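Khôi Cao had been at the folding tables since before seven when I found him, and he talked for most of an hour without once sitting down. He runs the fruit and drinks corner at the Lâm, the long white-walled room on Giltgate where half the street seems to come in for something to drink between errands, and he has strong feelings about how a table should be set before anyone arrives.

"People think the fruit is the main thing," he told me, moving a mango from one hand to the other. "I love the fruit, don't get me wrong. But you come in thirsty, you look for a cup. If you have to ask me where the cups are, I've already let you down a little bit."

So we talked about cups (I hadn't planned to, but there you go!). He goes through 886 of them in an ordinary June, paper ones, and he has always stood them mouth down. His mother did the same with the glasses in her kitchen in Nendton, on a dish towel by the window, and he remembers being scolded at eight years old for turning one up and leaving it that way overnight.

"She'd come in the next morning and look at the glass and then look at me," he said, laughing. "She didn't need to say a word. To this day I can't walk past a cup standing open. I'll do it in other people's houses. My sister-in-law has asked me to stop."

Baskets get the same treatment. When they're not holding anything they go over on their rims, and he likes the way the weave looks from underneath, all those rounds going in toward the middle. He buys his in Zinell, where he spent nearly 24 months working for a grocer before moving here, and he still drives back when he needs another. I asked whether there wasn't somewhere closer, and he gave me a long and affectionate account of the road instead, including a bakery that has since closed and a bridge he doesn't trust.

He is fussier about the tables themselves than I would have guessed. Two of them get pushed together, one behind the other, and the back one is for fruit and baskets while the front one belongs to whoever is pouring. "You need a place for your elbows," he said. "Every table I've ever hated, somebody filled it right up to the front."

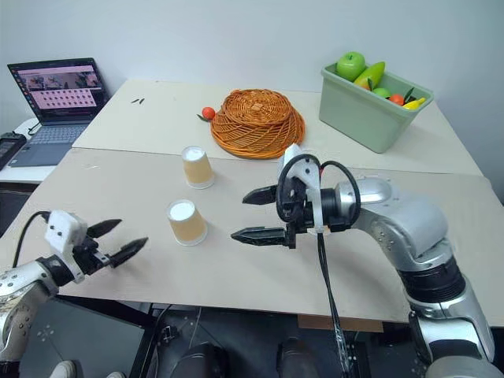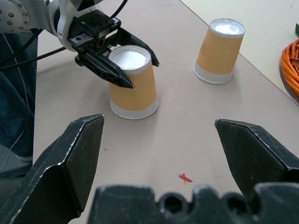

*5 min read*

With the cups, he told me, he likes a bit of air between one and the next so a person can get their fingers around it. He showed me the wrong way too, a tall stack that leaned as soon as he let go, and he looked honestly pained until he had taken it apart again.

I asked him what he'd change if he had a bigger room. He thought about it for a good while, wiping down a spot he had already wiped.

"A sink on this side," he said. "I walk to the other end and back all morning. And maybe one more basket, a green one. But then I'd have to go to Zinell, and you've heard me about the bridge."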